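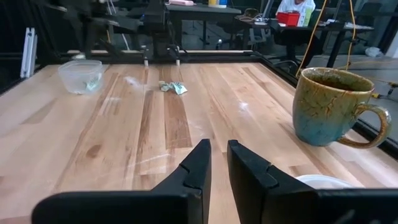

Chapter 4
When the Work Moves: Automation and the People Beside It

What you will study in this chapter
How a job is broken into tasks before any part of it is given to a machine
Why some tasks move easily and others stay with people
What happens to skill, pace and pay when a job changes shape
How workers can take part in the decision

Nadège Perrin worked on the clearing line at Langlois, a company that ran staff dining rooms for offices and small factories. Trays came to her on a belt. She took off the cups and bowls, threw away wrappers and crumpled napkins, scraped what was left, and sent the dishes on to the washer. She had done the job for four years when the company told its staff that part of the line would be automated.

The first thing the company did was write the job down. A planner stood next to the line for several shifts and made a list of everything the clearers did. The list came to 55 separate tasks. Many were things the clearers had never thought of as tasks at all, such as turning a cup so its handle would not catch, or noticing that a crumpled piece of paper was in fact somebody's receipt and putting it to one side. Perrin later said that reading the list was the first time she had seen her own work on paper.

A job is a bundle of tasks. This is the main idea of the chapter, and you will need it in every section that follows. Machines are seldom given a whole job. They are given some of the tasks in it, and the people who held the job are left with the others, along with new tasks that the machine brings.

Clearing a table looks simple because most adults can do it without thinking. For a robot arm it contains several different problems. A mug has a firm shape and a handle, and it stays the same from one moment to the next. A piece of crumpled paper has no fixed shape. It may fold further when it is gripped, and no two pieces lie the same way. A clear container is hard for a camera to pick out from the surface under it. Engineers who work on these problems set out a few ordinary things on a table and have the arms handle them again and again, with small changes each time.

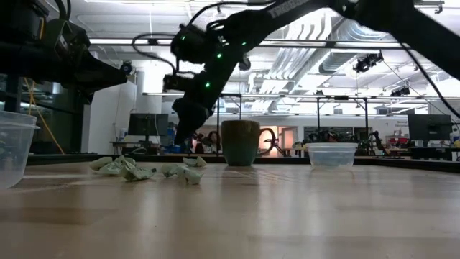
The planner at Langlois sorted the 55 tasks into two groups. Twenty were marked as suitable for the arms, and the rest stayed with the staff. The arms were supplied by a firm called Skomia and began work in November, at one end of the line only. The clearers kept the other end.

Three changes followed, and the staff felt them in different ways. The lifting went down, and so did complaints of sore wrists. The pace became more even, which some people liked and others found tiring, as they could no longer hurry through one stretch and rest in the next. And the work that remained was harder to describe. Clearers now watched the arms, freed stuck items, and decided when to stop the belt. These were matters of judgment, but the pay scale still listed the job as manual work.

That last point led to a dispute. Perrin and her coworkers asked for the job to be graded again, using the planner's own list as evidence. The company agreed to a new grade for those who took a short training course. You will read both sides of the argument in Section 4.3.

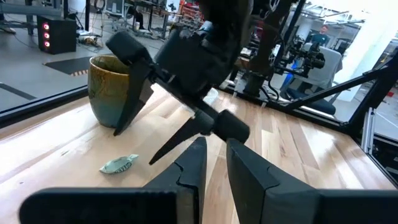

Figure 4.1 Robot grippers at a wooden table with a ceramic cup and a small crumpled wrapper.

Not every workplace goes about it in the same way. At Arkness, a parcel depot, the tasks were chosen by managers alone, and the staff first saw the new layout on the morning it opened. At Sidura, a laundry with 100 employees, workers drew up the list of tasks themselves and voted on which ones they would be glad to lose. Sections 4.1 and 4.2 compare the two cases.

Before you read on
Choose a job you have done or have watched closely. Write down as many of its tasks as you can — small ones too. Mark the ones you would hand to a machine and the ones you would keep. Save your list, as you will return to it at the end of the chapter.

Key terms
task, job grading, pace of work, task list, retraining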